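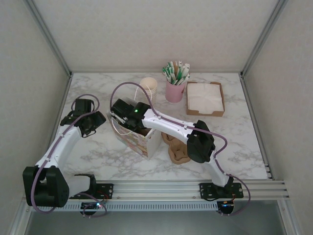 Packing station, two arms, at the Skellel open day in May.

Progress report to the Kitness fund, second period
Prepared by Gerasimos Makris

In this period our main activity was the open day, which was promised in the work plan under the heading of public demonstration. The doors were open from 10 in the morning until 5 in the afternoon. We registered 1,044 visitors. The plan spoke of 600, so the target is passed and I ask you to consider this item as completed.

The demonstration had as its subject the packing of a take-away order. On the table we put a paper carrier bag, paper cups, a moulded cup carrier and a tray of napkins, all of them ordinary goods from a catering supplier. We chose them on purpose, for the visitors know these things from daily life and can judge the work without any technical explanation.
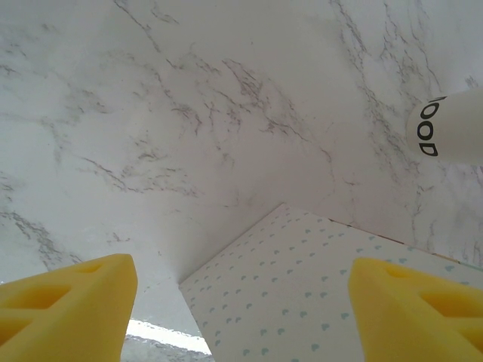 Antigoni Karagiannis wrote to us afterwards that she had expected a show and found a lesson, and that her pupils still argue about which task is harder for a machine, to take a napkin or to open a bag. She asks if a school group may come again in the autumn, with more time for questions. We answered yes, if the fund agrees with the small extra cost for staff.

Some points did not go as we wished. The space before the station was too narrow, and after midday people waited long on the stairs. The printed guide existed only in one language. Also the talk by our partner Clulance started late, and two groups left before it. For the next time we propose fixed entry times and a second screen in the corridor.

Regarding the money: the budget for the day was 1,050 euros and we spent 991. The remainder stays in the line for printing – we would like to use it for the translated guide.

In the next period we will prepare the shorter version of the demonstration for the Shenoy library. The draft programme will reach you together with the next report.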